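**Talk notes: Color in a Small Kitchen**
Cunbridge Home Cooks, Thursday evening, 12 slides

*Slow down on slide 2! I always race it.*

**Slides 1–2. Hello**

- Thanks for coming out. Ask who here owns a white kitchen. (Lots of hands, I bet.)
- My own kitchen in Clonach was white, gray and steel for years, and I cooked in it like I was filling out a form. Then I bought one orange colander and wanted to make pasta every night!
- Tonight is about cheap color you can pick up and put away. Leave the walls alone for now.

**Slides 3–5. Where color earns its keep**

- Color as a label. Red board for meat, green for vegetables. Your guests get it without being told.
- Color as contrast. Pale dough in a dark bowl, chopped parsley on a white plate. You see what you're doing, and that's a big deal if your eyes are getting older like mine.
- Tell the Levchenko Street flea market story: 87 cents for a yellow pitcher, still my favorite thing in the house. Keep it short this time.

**Slides 6–8. Picking a palette**

- Start with 2 colors that you already like wearing. I love this trick so much.
- Warm next to sharp is great fun: pink with lime, coral with a cold green.
- Shiny finishes bounce light around and look brighter than the same color in matte. Pass around the Bivia paint cards, and get them back!
- Go by daylight. Lamp light turns every pink to peach.

**Slides 9–11. Pink and lime together**

- Click through without talking much, let people look.
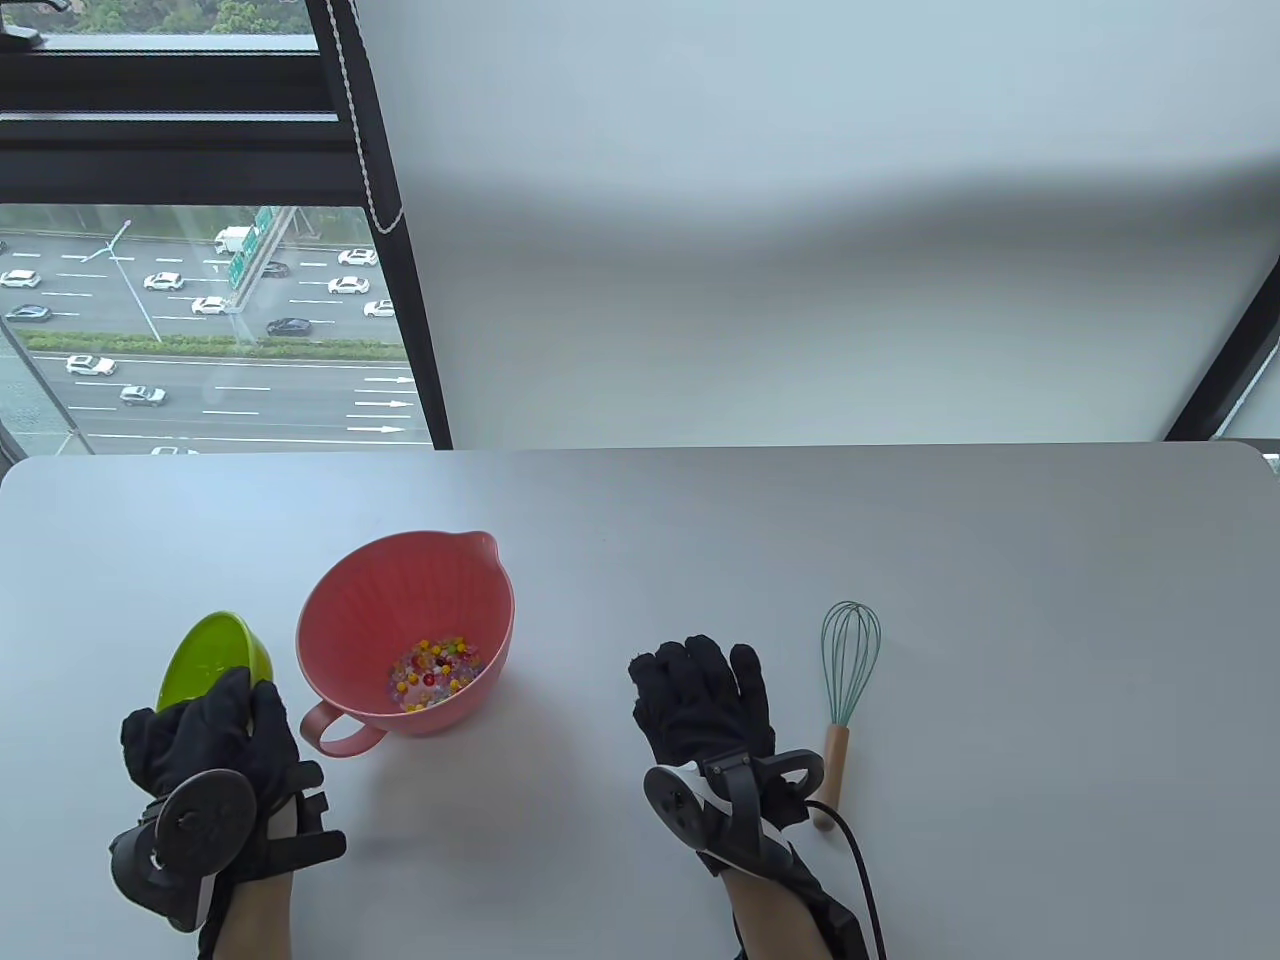
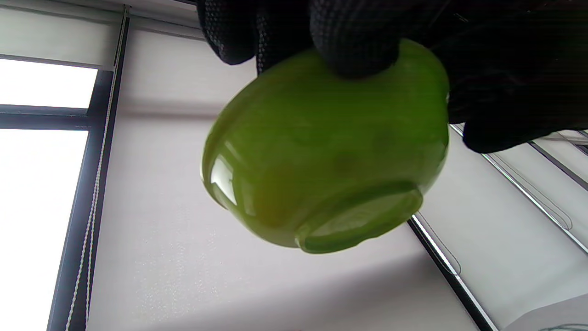
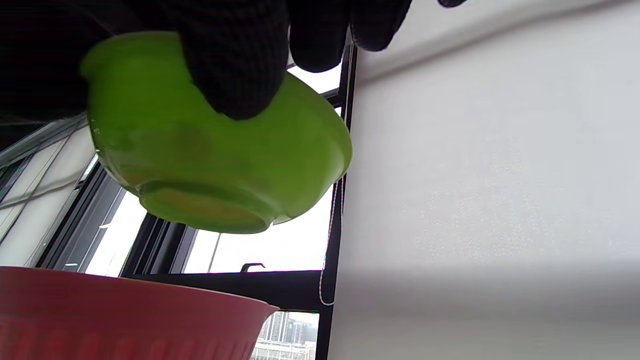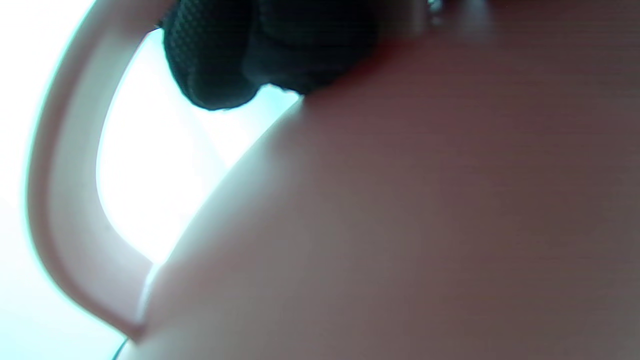
**Slide 12. Try it at home**

- One shelf, one afternoon. Take everything off, put back only the colors that make you grin.
- Spending limit for my August refresh was $155 and I came in under, mostly thanks to thrift stores.
- Questions. Someone will ask about dishwashers and fading: top rack, gentle cycle, and check the bottom of the piece first.
- Leave the palette sheets by the door, and remember the extension cord.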